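Beverage Container Returns at the Prostau Campus
Term project report, Introduction to Environmental Studies
Jitendra Chaudhary
Wed 23 July

1. Background

The Prostau campus sells most of its drinks from machines in the Pathak building and from the Tratwood cafe. Both sell mainly plastic bottles and cans. The campus has had recycling bins since the cafe opened, but a lot of containers still go into the regular trash. My project looked at why, and whether moving the bins would help.

2. What gets thrown away

I sorted trash from the Pathak building over 11 school days. The total was 800 drink containers, and 600 of them were plastic bottles. The rest were mostly soda cans, with a few glass bottles and cartons. Many bottles still had the cap on, and some had liquid left in them, which makes the bags heavy and is a problem for the sorting plant.

Clear plastic is worth more to recyclers than colored plastic. A clear bottle with a red cap is fine as long as the cap can be separated later.

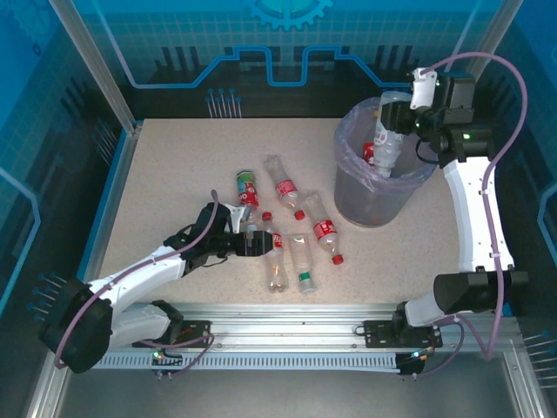 3. Survey

I handed out 100 paper surveys at lunch. The most common answer was that the recycling bin was too far from where people sit. Several students wrote that they did not know if caps should stay on. The campus website says to leave them on, but the sign over the bins has not been updated since January.

4. Suggestions

Put a recycling bin next to each trash can on the first floor. Replace the old sign. Ask the cafe to try the Coltik refill cups for fountain drinks.

5. Limits

I only sorted trash from one building, and summer classes are smaller. The count should be repeated in the fall.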